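**Undodcombe, August 7, 2025.** Our winter wallpaper swap is back, and this year we've got a proper shed for it!

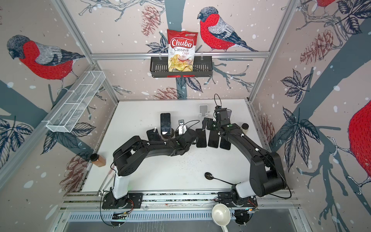
One reader of our newsletter wrote in to ask whether half a roll is even worth bringing along, and could she please have a straight answer before she drags it down from the roof space. Yes! Bring it! Half rolls are the ones that go first, and I've papered the inside of two wardrobes and a very ugly bookcase with other people's leftovers.

For anyone new, I run Nosia, a small wallpaper and paint shop on the main street, and the swap began in February last year when I got sick of seeing good paper go to the tip. I put a trestle out the front with my own odds and ends (mostly florals, plus a mustard stripe I'd ordered far too much of) and by lunch it was bare. People came back with their own rolls, and then their neighbours did, and I was out there until dark.

We've now passed on 2682 rolls and part rolls, and I'm pretty chuffed with that. The count is from my exercise book, which lives under the till and has tea on most of the pages.

The new shed belongs to Dinside, the flooring people behind the bakery, who have cleared out their old offcuts bay and put up shelving for us. It's dry, it has lights, and there's parking off the lane. Urrutia are giving us 1000 sachets of paste powder to hand out, one per household until they're gone. You'll still need your own brush and bucket.

How it works:

- Bring any paper that's clean and hasn't been pasted. Birds, stripes, kids' prints, woodchip, whatever you've got.
- Leave the label in if you still have it, or write the batch number on a bit of masking tape.
- Take what you'll use. You don't have to bring something to take something.
- No paint tins please, we haven't the room.

I'll be doing a short demo on papering around corners, and another on lining drawers, which is a lovely way to use up a scrap and much more forgiving than a wall. There are 89 places in all for the demos and they're free, but put your name down at the shop first.

If you've got a pattern you're trying to match, bring a piece about the size of your hand. Colours look different on a phone and I've been caught out by that more than once!

Bookings and questions to the counter at Nosia, Undodcombe, or leave a note through the door if we're shut.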